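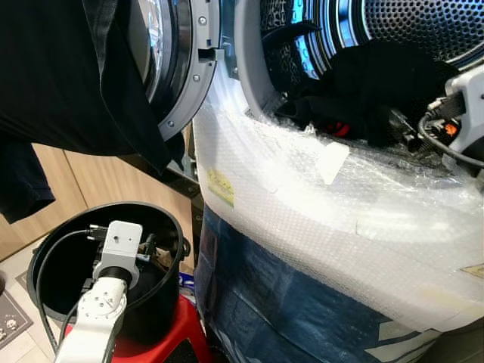
Dark clothes over the open door of a front loader.

Drodlow Dark Wash Liquid, 100-ounce bottle
Reviewed by Lilian Langat

I wear black to work five days out of seven, so I go through a lot of detergent made for dark clothes. I had used the Altbridge one for years. When the store stopped carrying it in April I bought the Drodlow and have been on it ever since.

The liquid is thin and pale gray. It pours fast, so watch the cap. There are three lines inside the cap and the lowest one is enough for a normal load in a high efficiency machine. I used the middle line the first few times and the rinse water was still cloudy at the end. Going down to the low line fixed that.

Color is the main reason to buy a product like this. I have two pairs of black cotton work pants bought on the same day. One pair went in with the Drodlow, the other with the regular Makokha powder my husband likes. After two months of weekly washing in cold water, the Drodlow pair is still black at the knees and seams. The other has gone a bit brown along the pockets. Navy does well too. Dark green I can't speak to.

It does not do much for stains. Salad dressing on a shirt front came through the wash looking the same as it went in. I now rub a little dish soap into grease spots first and leave it for ten minutes. Deodorant marks come out if you turn the shirt inside out.

The smell is mild, something like plain bar soap, and it is gone once the clothes are dry. The Altbridge was stronger and my son complained about it.

It won't help with lint. If you wash a towel with your black pants you will get towel on your pants, whatever the label says about "fiber release."

The bottle is the weak point. The handle is too small for a full hand and the cap drips down the side after every pour. I keep a rag under mine. A refill pouch is sold online but I have not seen one in a store.

Good: keeps black and navy dark, light smell, small dose
Bad: poor on grease, messy cap

I would buy it again, and I have a second bottle in the closet.

Comments (2)

Warrick Pearce
Does it work on black jeans? Mine fade at the hems no matter what I use.

Lilian Langat
Warrick, I only have one pair and they were faded before I started. They haven't gotten worse. Wash them inside out and skip the dryer.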